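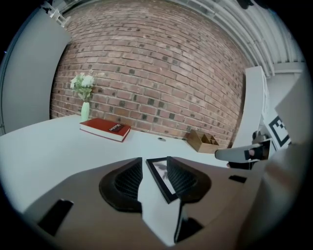

Clerura Lab Course, Unit 7
Comparing hand-held grippers: what the numbers do and don't say
Handout, April 2022

Read this before the bench session. Bring the blank score sheet.

1. The claim

The Padeo hand-held gripper is sold on the idea that a person can collect grasping data with a tool in the hand and an arm can learn from it later. The Clasis sales sheet for the finned fingers says they "adapt to any object." Treat both statements as things to test. "Any object" is a long list, and the sheet doesn't give one.

2. Why flat, thin things

Most gripper demos use a mug or a soft toy. Curved fingers wrap around those and the result looks great. A small picture frame is less kind. It has a narrow edge, two flat faces and a rim that gives the finger a step to catch on. If the fingers close a little off center, the frame can turn about the line between the contact points. A grip that holds but lets the object turn is scored as a partial. Last term half the groups scored it as a success, and their tables were useless.

Hardcover books lying flat are harder still. Before you plan a book trial, work out how a finger gets under the cover. If the answer is "slide it to the table edge first," write that down as a separate step with its own score. 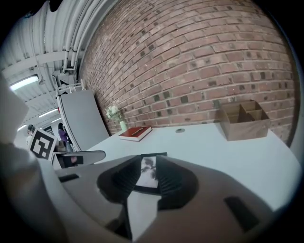
3. The wide lens

A fisheye view takes in the fingers and most of the workspace at once. The price is that straight table edges bend and distances near the rim are hard to judge by eye. Do not estimate finger opening from a raw image. Use the calibrated version, and check the calibration yourself with a ruler. The one shipped in the Owen controller package was made for a different lens mount, and I have yet to see a reason to trust it.

The square markers help with camera position only when they are sharp and fully in view. A marker that is blurred or half hidden may still be reported by the software, sometimes with great confidence. Look at the images.

4. What we have so far

The January set holds 1270 recorded grasps. That sounds like plenty. Only 41 of them involve a flat object held upright, and these were all done by one operator, who had practiced. I would not rank two finger types on that. The plan is to reach 2000, but more of the same grasps by the same hand will not fix the problem.

5. For your report

State which finger pads you used and how worn they were.
Give successes, partials and failures separately. No combined score.
Say who held the tool. Switch operators halfway.
Describe one grasp that went badly, in enough detail that another group could repeat it.
If you prefer one gripper, say what result would change your mind.

Reports that quote the sales sheet as evidence will be handed back.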